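Fabric

Fabric, also called cloth, is a thin, bendable material made from fibres or yarns. It is one of the oldest and most useful things people make, and it turns up in nearly every part of daily life, from the sheet on a bed to the sail of a boat.
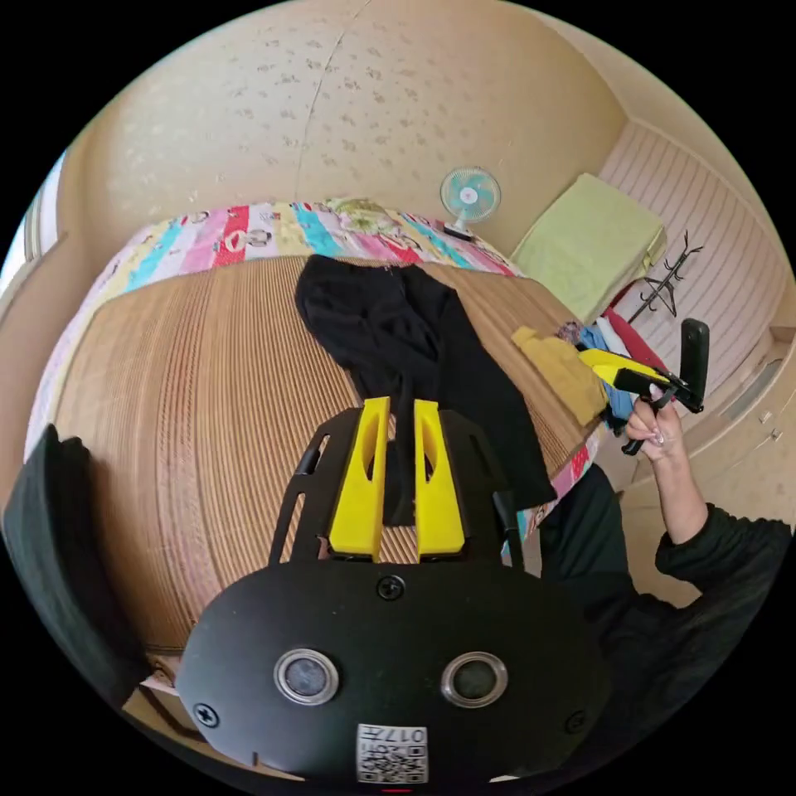
Name and meaning

In everyday speech "fabric", "cloth" and "textile" are used for much the same thing. Makers sometimes draw finer lines. "Textile" is the widest of the three and can take in fibre, yarn and thread as well as the finished sheet. "Cloth" often means a piece meant for a certain job, as in dishcloth or tablecloth. "Fabric" once meant a building or anything put together with skill, and the older sense lives on when people speak of the fabric of a church.

Fibres

All fabric begins with fibre, and the choice of fibre does a great deal to decide how the finished cloth will feel. Cotton comes from the fluffy seed heads of a plant that likes warm weather. It is soft, takes dye well and copes with frequent washing. Linen comes from the stem of the flax plant and is stronger than cotton, with a cool, crisp touch that gets lovelier with age. Wool is the coat of the sheep. Its fibres are crimped, so they trap air, and it can take in a surprising amount of moisture before it feels damp.

Silk is the marvel of the group. A single cocoon is wound from one continuous strand that can run for hundreds of metres, and the strand's smooth sides give silk its famous shine. Made fibres such as nylon, polyester and acrylic arrived in the twentieth century and are now found everywhere, either alone or mixed with natural ones. Viscose sits between the two camps: it starts as wood pulp but is dissolved and remade as thread.

Weaving

Weaving crosses two sets of yarn at right angles. The warp is stretched along the loom and the weft is passed over and under it. From this very simple idea comes a huge range of cloth.

In plain weave, each weft yarn goes over one warp yarn and under the next. Muslin, calico and taffeta are all made in this way. Twill steps the crossings sideways by one with every row, which draws slanting lines across the surface; denim is the best known. Satin weave lets the yarns float over several others at a time, so there are fewer crossings to break up the light and the face of the cloth gleams. Velvet and corduroy add an extra set of yarns that stand up from the base as a pile.

The long edges of a woven piece are finished with a firm band called the selvedge, which stops them from fraying. Cloth cut at a slant across the weave, or "on the bias", stretches and drapes far more than cloth cut along the yarn — a delight for dressmakers and a nuisance for anyone trying to sew a straight hem.

Knitting, felt and lace

Knitted fabric is built from loops, each pulled through the one before. The loops can open and close, and so a knitted jumper gives with the body in a way that a woven shirt does not. Felt uses no yarn at all. Wool fibres are covered in tiny scales, and when they are wetted, warmed and rubbed they lock together into a dense mat. Lace is made by looping, twisting or knotting thread around open spaces, and the best handmade pieces are among the most patient work in any craft.

Colour and finish

Colour may be added to the loose fibre, to the yarn or to the whole cloth. Checks and tartans are usually woven from yarn that has already been dyed, while most floral patterns are printed. Before the first man-made dyes appeared in the nineteenth century, dyers relied on plants, insects and shellfish. Madder gave red, weld gave yellow, and woad and indigo gave blue. Indigo is especially good fun to watch: cloth leaves the vat a yellowish green and turns blue as it meets the air.

Finishing covers everything done after the cloth is made. It may be brushed to raise a soft nap, pressed between rollers for a smooth face, shrunk on purpose or coated to keep out rain.

Collections

Small local collections are a wonderful way to get to know cloth. The Tornstead Cloth Rooms hold 906 samples, among them 16 pattern books from the former mills at Henville. The earliest books show mostly plain wool in browns and greys. Later pages burst into stripes, and one book has 80 checks that differ only in the order of their colours. Visitors may handle 2 of the books on open days in March, and the change in weight from one page to the next is a treat for the fingertips.

Care

Most cotton and linen can be washed warm and ironed while slightly damp. Wool prefers cool water and very little rubbing, for the same reason that it makes such good felt. Silk should be kept out of strong sun, which weakens it and fades its colour. Stored cloth lasts longest when it is clean, dry and loosely rolled, as sharp folds can wear into splits over the years.

See also

Dyeing
Embroidery
Loom
Patchwork
Spinning
Yarn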